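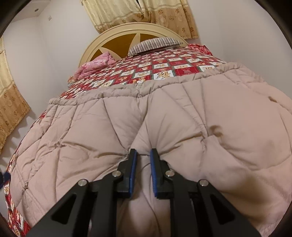
Fetanby Quilters, September meeting

I'm doing the minutes again, so please forgive the rambling! We got going at 7:10, once the tea urn had been talked into working, and had a really good turnout.

Last month's minutes were agreed, with one fix: the batting order went to Fehr and not to Grindach (my mistake, sorry).

Money. We have $236 in the account after paying for the hall. Quite a few of us wanted to spend it right away on a second cutting table, but we agreed to wait and see what the fall sale brings in.

Fall sale. Grindach Mill is letting us have the front room again, hooray! Tables are $10 each, and you can share one. We need more than 40 items to fill the racks, so please dig through your closets - baby quilts and table runners sell best, and the big bed sizes look lovely on the back wall even when they come home with us.

Raffle. We're printing 200 tickets. I'm picking them up and will bring them next time.

Nullness trip. Still on. The bus leaves the library lot at 8:30 in the morning and I'd love to have the back row filled, as it was so much fun last year. Bring lunch (the cafe there is closed for repairs).

Class ideas. Hand binding won easily, with curved piecing second. I voted for curved piecing and I'm not over it.

We wrapped up at 8:45. Whoever left the green pinking shears by the sink, I have them at my house.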